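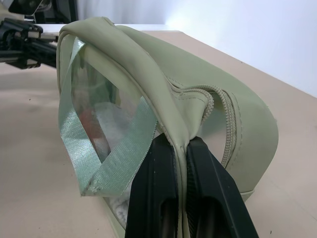
Sep 13, 2021

Quick one before I fall over. Long day on the pouch task and I want the numbers down while I still trust them.

We're at 1,165 demos. Trained the new policy on all of it overnight, the version that gets the wrist views plus the head view. Old one was head view only and it was hopeless at zippers. 10 trials today, same start pose, same lighting. Old policy got 2 of them. New one I'm not going to write down untill Cadi has rescored the videos, because I was the one resetting the table and I know I was being nice to it.

What I did see — the grasp is the whole thing. If the fingers get a ridge of the fabric, good. If they land on the clear plastic they slide and it just keeps trying the same spot like a fly at a window. Need to count those slips separately from real failures. Different problem, different fix. 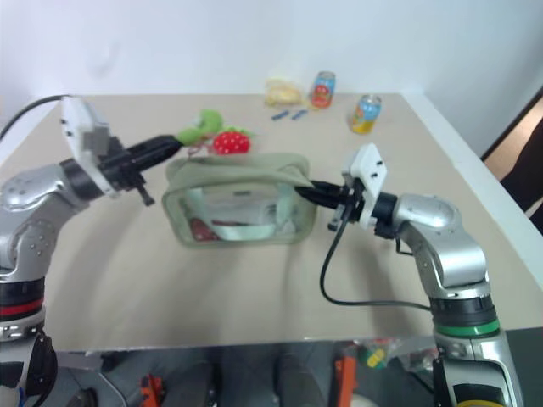
Also the two-arm timing. One arm holds the rim and the other is supposed to deal with the plush toys, and when the holding arm relaxes early the opening sags and everything after is garbage. Cadi Jenkins thinks it's the action chunks being too long. I think it's our demos — half of us let go early when we teleoperate, me worst of all. She pulled 91 of mine to check. Slightly scared of that list.

Tomorrow:
- shorter chunks, same data, nothing else changed (NOTHING else)
- retrain without the 91 and compare
- ask Peixoto for the drive back, it's nearly full here anyway
- more starts with the pouch on its side, we have hardly any

Forgot to eat until four. Wrist hurts from the controllers. Cadi wants to write up the camera comparison by itself as a short paper and I said maybe, wich she took as yes. Need to call Mom back. Bed.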